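FOR IMMEDIATE RELEASE

March 11, 2019

Rorport Kitchen School Opens Beginner Rice Course for Adults Cooking in Small Homes

RORPORT – The Rorport Kitchen School will start a new evening course on cooking rice at home, aimed at adults who live alone or in pairs and have little counter space. The course is called One Pot, Small Table. It was written by Florence Nguyen, who has taught at the school since it moved into the old Stüber building.

Each course runs for two evenings. The first covers measuring, rinsing and cooking plain white rice in an ordinary electric cooker. The second covers brown rice, porridge and what to do with leftovers. Students work at small tables with one cooker each, a measuring cup, a bowl and a strainer. There is no stove work on either evening.

"Most of the questions I get are about small amounts," said Nguyen. "People buy a cooker, they make one cup for themselves, and it comes out dry on the bottom or wet on top. The booklet in the box usually starts with a full pot. We start with one cup and stay there for most of the first evening."

The school tested the lessons last fall with a group of 26 students from the neighborhood. Several asked for more time on cleaning, and the second evening was changed as a result. Students will now take out the inner pot, wash it and dry the outside of it before it goes back in. They will also wipe down the inside of the lid. On cookers where the inner plate comes off, they will learn how to remove it and put it back.

"I had owned mine for years and never cleaned the steam vent," said Rosemarie Fuchs, who took part in the test group. "I cook smaller portions now and I throw less away."

The course also looks at where a rice cooker should stand. Many students keep theirs under a wall cabinet, where steam collects on the underside of the shelf. The school suggests a flat, steady table with open space over the lid, and a cord that does not cross a walkway. Joscha Görtz, who runs the school's equipment room, has written a one-page sheet on placement, cords and storage. It will be handed out on the first evening – students are welcome to copy it for family members.

Rice for the course comes from Amel, a grocery shop two streets from the school. Amel will supply medium-grain and long-grain white rice for the first evening and short-grain brown rice for the second. Students may bring rice from home if they would like help with a certain kind. They may also bring their own cooker, as long as the cord and plug are in good condition.

The fee is $28 per person and includes ingredients, the printed sheet and a measuring cup to take home. A limited number of free places are open to students and to people receiving housing support. Requests for a free place can be made at the front desk and do not need a letter.

"We wanted the price to stay under the cost of a basic cooker," said Helmut Dreßler, director of the school. "It is a short course about an everyday food. If it fills up, we will add more evenings before the summer break."

Sign-up opens today at the front desk and by phone. Classes are taught in English, and a German version of the printed sheet is available on request. The classroom is on the ground floor, with step-free entry from the courtyard. Students with food allergies should mention them when they sign up. Sesame and soy sauce are used on the second evening.

About the Rorport Kitchen School

The Rorport Kitchen School offers short cooking courses for adults. It teaches around 900 students a year in bread, soups, preserving and basic kitchen skills. The school does not sell appliances.

Press contact

Dagmar Halás
Mindeo Press Office, for the Rorport Kitchen School
Interviews with Florence Nguyen can be arranged on weekday afternoons. Please call ahead if you plan to visit during a class.

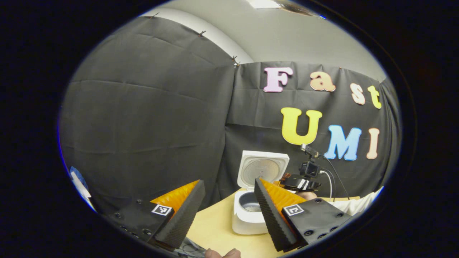

Can I cook just one cup of rice in a large cooker?

Most large cookers will handle one cup, but check the smallest amount given in your manual. Spread the rice flat before you start, use the water line or ratio for that kind of rice, and let it rest with the lid closed for ten minutes after the cooker switches off. Very small amounts dry out faster on the warm setting, so turn the cooker off once the rice has rested.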